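3.2. Matériel de jeu et plan de travail

Le corpus d'objets a été constitué à partir de dînettes du commerce, complétées par quelques ustensiles en plastique de petit format. Le choix de la dînette tient à la nature de la tâche étudiée, le rangement d'une table après un repas simulé, qui suppose des contenants reconnaissables et des aliments dont la catégorie se lit sans apprentissage préalable. Les objets ont été sélectionnés par Andri Prantl lors de la phase exploratoire conduite à Zitmont, puis répartis en trois classes : les contenants ouverts (passoires, paniers, bols, tasses), les supports plats (assiettes, plateaux) et les contenus (fruits, légumes, condiments). La liste complète comprend 60 pièces.

Chaque configuration associe au moins un contenant ouvert, un support plat et deux contenus. Cette contrainte, reprise du protocole de Satness, garantit que toute pièce à ranger dispose d'au moins deux destinations plausibles. Une bouteille de ketchup peut ainsi être laissée sur une assiette, placée dans un panier ou mise à l'écart ; une tranche d'orange peut rejoindre l'assiette aussi bien que la passoire. L'ambiguïté est recherchée. Les configurations dans lesquelles une seule destination était possible ont été écartées du tirage, car elles ne renseignent pas sur les critères de regroupement.

Les pièces sont posées sur une surface blanche et mate. Un essai antérieur, mené sur un plateau de bois verni, avait produit des reflets gênants pour le codage des contours, en particulier avec les plastiques translucides. La surface blanche résout en partie ce problème, mais en introduit un second : les objets translucides laissent voir le fond et leur teinte apparente s'en trouve éclaircie. Nous avons conservé ces objets. Les retirer aurait réduit la diversité des supports plats, déjà la classe la moins fournie du corpus. La figure 3 montre une configuration de ce type, avec une passoire vert pâle et une assiette ronde rose mauve, toutes deux translucides.

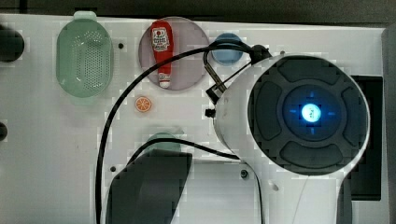 Figure 3. Configuration à deux contenus : bouteille de ketchup sur l'assiette, tranche d'orange à même la surface. Contenants : passoire ovale perforée et tasse ronde bleue. Vue de dessus.

3.3. Codage des positions

Le codage porte sur les relations entre pièces et non sur leurs coordonnées. Quatre relations ont été retenues : « dans », « sur », « contre » et « isolé ». La relation « dans » est attribuée lorsque la pièce repose à l'intérieur du rebord d'un contenant ouvert ; la relation « sur » lorsqu'elle est portée, en totalité ou en partie, par un support plat. La relation « contre » exige un contact latéral visible. En l'absence de contact avec une autre pièce, l'objet est codé « isolé », quelle que soit la distance qui le sépare de ses voisins.

Dans la configuration de la figure 3, la bouteille est codée « sur » (assiette) et la tranche d'orange « isolé ». L'orientation de la bouteille, couchée et bouchon vers le bas de l'image, est relevée dans un champ distinct. Ce champ n'intervient pas dans l'analyse principale ; il a été ajouté à la demande de Helmut Sperling, qui a observé que les pièces allongées étaient plus souvent déplacées lorsqu'elles étaient couchées en travers d'un support – observation que nos données ne permettent ni de confirmer ni d'écarter à ce stade.

Les objets partiellement masqués sont codés si leur catégorie peut être établie à partir de la portion visible. Une tasse dont seule une moitié apparaît reste donc dans le corpus. Si la catégorie demeure incertaine, la pièce reçoit le code « indéterminé » et la configuration est exclue des calculs d'accord. Après exclusion, 2 066 relations ont été conservées pour l'analyse.

Le codage a été effectué de manière indépendante par les deux auteurs. Les désaccords se concentrent sur la frontière entre « contre » et « isolé », difficile à trancher en vue de dessus lorsque deux rebords se superposent ou que l'ombre portée d'un objet rejoint la base de l'autre. La relation « dans » donne lieu à peu de divergences, à l'exception des passoires peu profondes, que l'un des codeurs traitait initialement comme des supports plats. La règle a été précisée en cours de codage : tout objet muni d'un rebord continu et surélevé est un contenant ouvert, que son fond soit plein ou perforé. Les configurations déjà traitées ont été reprises selon cette règle.

3.4. Catégories alimentaires

Les contenus ont été classés selon la grille d'Aigner, réduite à cinq catégories : fruit, légume, produit laitier, viande ou poisson, condiment. La bouteille de ketchup relève des condiments malgré le motif évoquant une tomate que porte son étiquette. Les fruits présentés en tranche ne sont pas distingués des fruits entiers dans l'analyse principale, mais la variable est conservée dans le fichier Manduletti afin de permettre un traitement séparé.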